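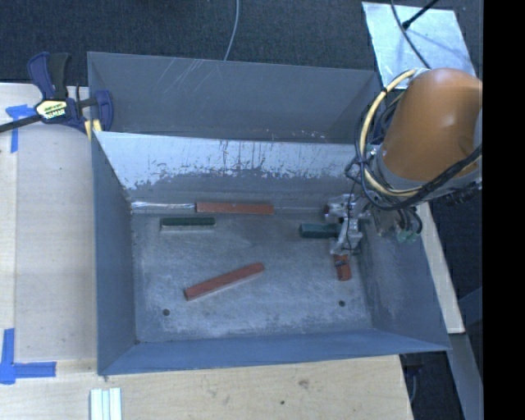 garkier_shelf

Moving out of the Mestodton place in April and the landlord wants 870 for "floor restoration." The floor was scratched when I got there. I lived there 7 years. Lavik, the management company, says I should have filled in the move-in checklist. I have no memory of a checklist. Is this a thing I pay, or a thing I laugh at?

laundrychute
Laugh quietly and in writing. Ask for the itemized bill and the age of the floor. Seven years of walking on something is called living there.

Fairweather_Tenant
Depends on the state. Some places want the checklist or you're presumed to have received the unit perfect, which is a wonderful word for an apartment with a door that only closes in winter.

laundrychute
Presumed by whom? They still have to show damage past normal wear. A missing checklist doesn't turn scratches into a crime scene.

Fairweather_Tenant
Didn't say it did. I said it makes the argument harder. I lost 1174 over a carpet older than my car, so forgive me for being gloomy.

oldkeys15
Did you take photos when you moved in? Check any old picture with the floor in the background. I won mine with a birthday party and a very blurry dog.

garkier_shelf
Found one! Couch delivery, first week, big gouge by the radiator. Sent it to Lavik with a polite note. They answered in 15 minutes to say they'd "review internally."

laundrychute
Ask for the itemized bill anyway.

Fairweather_Tenant
And don't give them the keys without a receipt.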